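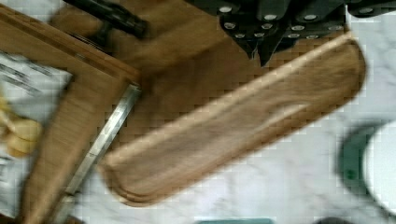
FOKSTEAD, 30 January 2024 – Farnel, the regional housing association, today announced the opening of a shared kitchen for residents of its Nelia apartment buildings. The kitchen is on the ground floor of the former Dai laundry, next to the Nelia courtyard, and is available to all tenants from this week.

The project follows a survey of residents carried out in November. Many tenants of the smaller apartments reported that they did not have enough room to prepare meals for relatives or guests, and a large number asked for a place where neighbors could cook and eat together. The association's board approved the conversion of the Dai building at its next meeting.

Farnel manages 2476 homes in Fokstead and the surrounding area. The Nelia buildings are among its oldest properties, and most of their apartments were designed for one or two people. Full renovation of the individual kitchens remains part of the association's long-term maintenance plan and is not affected by the new facility.

Residents may reserve the kitchen in blocks of 3 hours, either through the tenant website or at the Fokstead office. Each household may hold up to 5 reservations in a calendar month. There is no rental fee. The adjoining dining room seats 12 and is included with every reservation.
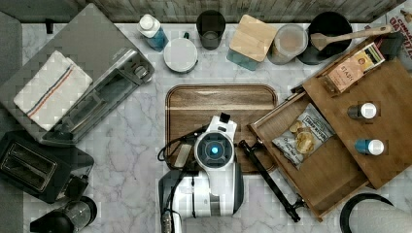
Users are asked to bring their own ingredients and to take any leftover food home with them. Cleaning supplies are provided. Household waste should be sorted and placed in the courtyard bins, which are emptied on the same schedule as those for the apartments. Quiet hours in the Nelia buildings apply to the kitchen as well, and evening reservations must end in time for the room to be left clean before they begin.

The entrance from the courtyard is step-free, and the door opens with the same key card that tenants use for the bicycle storage room. Residents whose cards do not work should contact the Fokstead office during normal opening hours. Replacement cards are issued on the spot.

Costs for the conversion were met from the association's maintenance reserve. Rents and service charges will not change as a result of the project. Farnel will review use of the kitchen after the first year and will then decide whether similar rooms should be offered at its other properties.

About Farnel
Farnel is a nonprofit housing association based in Fokstead. It builds, rents and maintains homes for families, students and older residents.

Media inquiries
Farnel Press Office, Fokstead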